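Midgate Rovers are an amateur soccer club from the harbor district of Midgate, best known for one of the longest stays any side has had in the second tier of the Dierckx League. They play in green and white at Wollitetti Park, a snug and wonderfully loud ground with room for 565 people, most of them standing close enough to the touchline to hear every word from the bench.

The club was formed by dock clerks who wanted a winter game to go with their summer cricket. Their first field sloped so sharply toward the canal that visiting captains nearly always chose to kick downhill first, and the Rovers became very good at second-half comebacks!
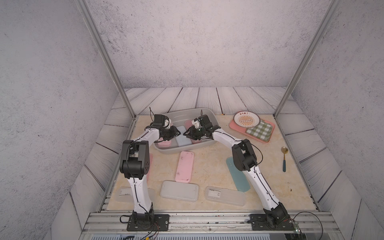 Anel Du Plessis

The move to Wollitetti Park opened the club's brightest spell. Rovers stayed in the second tier for 20 seasons in a row and reached two Getetti Cup finals. The first was lost in extra time. The second, played in driving rain in April, was a thriller: two goals down at the break, Rovers won 3–2 with a header from a corner, and the street party ran past midnight.

Relegation followed, but the youth section has grown splendidly and now runs eight teams, including a lively girls' side that shares the main field. The derby against Dierckx Athletic is still the biggest date of the season and usually draws a full house.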